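All About Holes

Have you ever stopped to look at a hole? I mean a really good look, the way you might look at a beetle or a cake. Most of us don't, and I can't say I blame us, because when you look at a hole you are looking at a place where something isn't. It seems a funny thing to spend an afternoon on. But I have spent a good many afternoons on holes, and I would like to tell you about some of them, so find yourself a comfortable spot (a cracker would be a good thing to have with you, and I'll explain about that in a minute).

What is a hole, anyway?

Grown-ups who think about things for a living have argued about this for a long time. Is a hole a thing? You can count the holes in a button. You can fall into a hole, and you can lose a nickel through a hole in your pocket. But you can't pick one up and carry it to school. If you eat a doughnut all the way around, where does the hole go?

My neighbor Sunita Garg, who taught second grade for many years, used to ask her class that question every October, when the weather turned and everybody had to stay in at recess. She told me her favorite answer came from a boy who thought very hard and said, "It goes back outside." I like that one a lot. When the doughnut is gone, the air that was in the middle is just part of the rest of the air again.

For the rest of this page, let's say that a hole is an opening that something else can go through or into. It might go all the way through, like the hole in a needle, or it might stop partway, like a rabbit's burrow. We use the same word for both, and we usually know which one we mean.

Holes that let things out

Think about a pot of spaghetti. When it is cooked, you want to keep the spaghetti and get rid of the water, and they are all mixed up together. So a grown-up pours the whole lot into a colander. The water slips out through the holes and down the drain, and the spaghetti stays behind because it is all tangled up and too long to get through easily. (One or two pieces always try.)

The size of the holes matters very much. If you poured rice into a colander with big holes, you'd have rice in the sink. For rice you want a sieve, which has tiny holes made by wires crossing over each other. And for flour you want a sieve that is finer still, so that the lumps stay on top while the soft powder floats down like snow.

A salt shaker works the same way, only you turn it upside down. The holes in the top are small, and that keeps the salt coming out a little at a time. If you have ever had the lid fall off over your scrambled eggs, you know exactly what the holes were doing for you.

Now, that cracker. If you have one, look at the top. There are probably little holes in it, often in neat rows. Bakers call those docking holes, and they are made before the cracker goes into the oven. When dough gets hot, the water inside it turns to steam, and steam takes up much more room than water does. It pushes and pushes, and if it can't find a way out it puffs the dough up into a big bubble. The holes let the steam escape, so the cracker bakes nice and flat. Next time someone in your house makes a pie with a top crust, watch for the slits they cut in it. Those do the same job, and they also stop the filling from bursting out at the sides, or at least they try to.

Holes made by bubbles

Bread has holes too, but no one pokes them. They come from yeast, which is a tiny living thing, so small that you would need a microscope to see just one. Yeast eats the sugars in the dough and gives off a gas called carbon dioxide. That's the same gas that makes soda fizzy. The gas gets trapped in the stretchy dough and makes bubbles, and when the bread bakes, the dough sets firm around them. Every hole in your toast was once a bubble.

The holes in Swiss cheese come from bubbles of gas as well, made by tiny living things called bacteria while the cheese sits and ripens. Cheese makers have a lovely name for these holes. They call them eyes. A cheese that should have holes but doesn't is called blind.

Hatsue Hosoda runs the bakery at the bottom of my street, and she let me come in early one morning to watch the bread being made. She showed me two loaves cut in half. One had small, even holes, which she said is what you want for sandwiches, so the jelly doesn't drip through onto your knees. The other had great big wild holes, some of them large enough for a marble. That dough had more water in it and had been handled very gently, so as not to squash the bubbles. I had a slice of each with butter. I had another slice of each after that, just to be sure I had understood.

Holes that hold things together

You might think that making a hole in something would spoil it, and sometimes that is so, as anybody with a hole in their boot on a rainy day will tell you. But lots of things can only be joined together if you put a hole in them first.

Look at a button. If it had no holes, how would you sew it on? (Some buttons have a little loop on the back in place of holes in the front, but of course a loop has a hole in it too. You can't get away from them.) Then the button itself has to go through a hole, the buttonhole, and there's a row of stitches around the edge of that to keep it from fraying. Your shoelaces go through holes called eyelets, which is really just an old way of saying "little eyes." There we are with eyes again! And a needle has an eye, too. People seem to have always thought that holes look like eyes.

A belt has a row of holes so that it can fit you before lunch and also after lunch. A sheet of notebook paper has holes down the side so it can live in a binder. A pegboard in a garage has holes all over, in straight rows, so that you can put a hook wherever you like and change your mind later. That's the useful thing about holes in rows. If they are all the same size and the same distance apart, anything made to fit one place will fit the others too.

Holes that make music

Amedeo Piras, who mends instruments in a tiny shop full of clamps and glue pots, told me that half his job is looking after holes. Take a recorder, the kind you may have played at school. When you blow into it, the air inside starts to shake back and forth very fast, and that shaking is what you hear as a note. If you cover all the finger holes, the air has to shake along the whole length of the tube, and you get a low note. Lift your fingers off, starting from the bottom, and it is as though the tube has gotten shorter. Short tubes make high notes. So by opening and closing holes, you can play a whole tune on one little pipe.

A guitar has one big round hole in the front. When you pluck a string, the wood shakes and so does the air inside the body, and the hole lets that air move in and out. It gives the low notes more fullness. A violin has two holes shaped like curly letter f's, and they are called, sensibly enough, f-holes.

Holes that are homes

Animals are the real experts. Woodpeckers chip holes in trees to nest in, and when they move out, other birds often move in. Small owls and chickadees do this, and so do squirrels. One old tree can have a whole string of families living in it over the years.

Earthworms make holes just by going about their day. Their tunnels let air and rainwater down into the soil, and roots can grow along them. Prairie dogs dig long burrows with more than one way in, and the openings are often at different heights. When the wind blows across the top, it helps pull fresh air through the tunnels below. Imagine having your own breeze in the bedroom!

And you have holes as well. Your nostrils are easy to find. But your skin also has many tiny openings called pores, and some of them let sweat out when you are hot, which helps to cool you down.

Go on a hole hunt

If you would like to try something, take a pencil and some paper and see whether you can find 10 different holes without leaving the house. The drain in the bathtub counts. So does the keyhole. For each one, draw it, and write down what goes through it or into it. Air? Water? A key? Your arm? If you find one and can't work out what it's for, put a question mark next to it and ask someone at supper. When I tried this I got stuck on the little hole near the top of the bathroom sink. It's called an overflow, and it lets the water run away before the sink fills up and spills onto the floor. I had brushed my teeth in front of it for 20 years.

Don't put your fingers into holes in the wall or in anything that plugs in, please. You can draw those perfectly well from where you're standing.

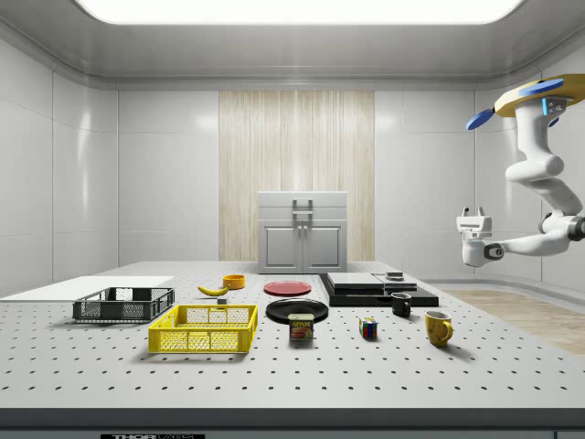 Holes in rows: a white tabletop dotted with evenly spaced holes.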